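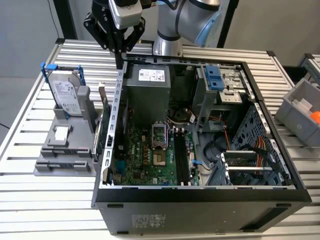

Ziltcombe Shared Workshop has opened its robot bench to members, after a build that began in February as a corner of the metalwork room. The bench is set up for one job, which is taking old desktop computers apart and putting parts back into them. A tower is laid on its side on the slatted metal table with the side panel off, and a grey 3D-printed fixture next to it holds a hard disk drive and an expansion card upright, where a gripper can reach them. The project is called Guladix, and the drawings and program files are now free for anyone to download.

The workshop takes in unwanted office computers from the town and the villages nearby. Last year it received 251 of them. Most are stripped by hand at the evening sessions, with good drives and memory kept for repair and the rest sent for recycling. The work is slow and hard on the fingers, and members wanted to find out how much of it could be passed to a machine built on a hobby budget.

The slatted tables were chosen early on. Fixtures can be bolted down anywhere along the gaps and moved again the same evening, and dropped screws fall through to a tray on the floor. The members who started the project had first used a sheet of kitchen worktop, which had to be drilled afresh each time the layout changed. 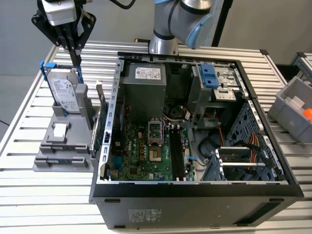
Printing the fixture took longer than any other part of the build. The first version gripped a bare drive well enough but was too narrow once the drive was in its plastic caddy. Later versions have wider slots, and the blocks were made taller so that a card can stand without leaning. The workshop has kept all the earlier ones in a box under the stairs for members who want to see how the shape changed.

Money for the bench came from two sources. Emovico, a supplier of second-hand factory equipment, gave £1000 towards parts, and members raised a further £1000 through repair days and the sale of mended computers. All of it has been spent, most of it on tables, fixings and a new electrical supply to the room. Labour was given free.

Members can book the bench in two-hour slots, either in the afternoon or from 7pm. A short induction is needed first and covers the stop button, the speed limits and how to load a program. Anyone who has already passed the workshop's 3D printer induction can skip the section on making fixtures. Under-16s may watch but may not run the bench.

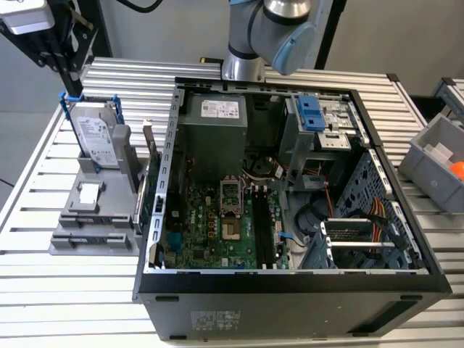

Programs are written as a list of small moves, each saved under its own name, so that a member can borrow the approach to a drive bay from one job and use it in another. Cases from different makers vary a good deal inside. Drive latches are a particular trouble — some slide, some lift, and some have to be squeezed from both sides. The project files include notes on each type tried so far, including the ones that have not gone well.

A sister group at Gbeho has been working from the same drawings and is building a smaller bench with one table. The two groups swap fixture files each month and have agreed on a common bolt spacing, so a part printed in one workshop will fit the other. 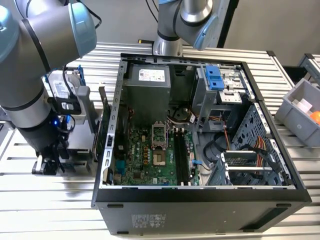 Writing on the project's message board, one member of the Gbeho group said the shared bolt spacing had saved them weeks, and asked that the next set of drawings show the cable runs as well, "because we have guessed ours twice and moved them twice". The Ziltcombe members have agreed to add them.

Work on the bench will carry on through the summer. The next task is a second fixture for memory modules, which are thinner than cards and tip over easily in the present slots. The workshop would be glad to hear from anyone with old desktop towers to give away, working or not. Hard drives may be left in or taken out by the donor. Laptops and monitors cannot be accepted at present for lack of space.

Donations can be brought to the side door during opening hours. Booking forms for the bench, along with the Guladix drawings, are on the workshop's website.

ENDS

Notes to editors

Ziltcombe Shared Workshop is run by its members and has rooms for wood, metal, electronics and textiles. Visits to the robot bench can be arranged through the workshop office.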